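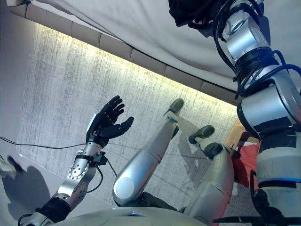
Clultari: a word list for beds, linens and laundry

Hi, and thanks for stopping by! Clultari is a list of the everyday words people use for bedding, washing and folding, with a short note on who says what. I started it after a long argument over whether a comforter and a duvet are the same thing (I still say no, but I've put both sides in the notes).

Version 3 has 406 entries. It's one CSV file, UTF-8, with a header row, and it should open in any spreadsheet program you like. The file is called clultari_words.csv and everything else in the folder is either old notes or a script.

What's in each row

word: the term as people say it, lower case unless it's a name
kind: cover, pillow, sheet, garment, tool, or job
meaning: a plain definition in my own words, 256 characters at most
also_said: other words for the same thing, split by semicolons
where: town or region, if the person told us
note: anything else, and yes, some of these ramble

The "job" kind is for chores, like "turning down" or "airing out." I know it's an odd fit next to all the nouns. I tried keeping those in their own file for a while and kept forgetting to update it, so back they came.

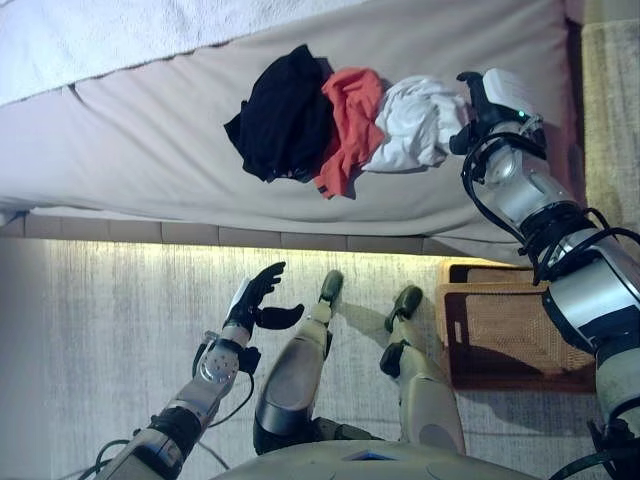 Tellatgate Household Words Group

Most of the words came from paper slips we left at the Pearce branch library and two laundromats in town. We got a bit over 2,000 slips back, which sounds like a lot until you see how many of them say "fitted sheet." I typed them all up, merged the repeats, and looked hard at anything that showed up only once. If I couldn't find a second person who knew the word, I kept it and put "single" in the note column. Some of my favorites are in there, so please don't filter them out right away!

A few things to watch for. "Blanket" is a mess. People use it for the thin woven layer, the thick top layer, and sometimes anything at all that isn't a sheet. "Mattress cover," "mattress pad" and "mattress protector" each have their own row, but the also_said column links them together because plenty of folks swap them freely. The where column is blank a lot, and it leans heavily toward Tellatgate when it isn't.

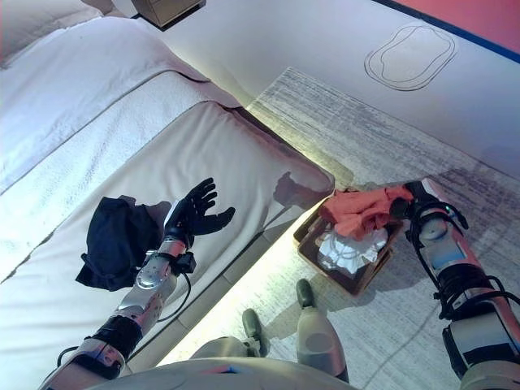

Spelling was another headache. I went with whatever the slip said for the word itself and fixed the spelling only in the meaning column. So "duvay" has a row, and it points you to "duvet." If you want a clean list, run the Skalosora script in the tools folder, and it'll fold the spelling variants into one row each. It needs Python and nothing else. On my old laptop it takes 30 seconds, and it'll write a new file next to the old one.

Using it

Go ahead and use the list for anything, school projects and word games included. A credit to Clultari would be nice. Please don't use it to settle which word is "right," we get enough of that at home.

Changes

v3: merged the chores back in, added the where column, fixed "bolster" (it was listed as a garment, sorry)
v2: spelling variants, new notes for towels
v1: first upload, December

Still to do: quilts, and the whole business of what you call the thing at the foot of the bed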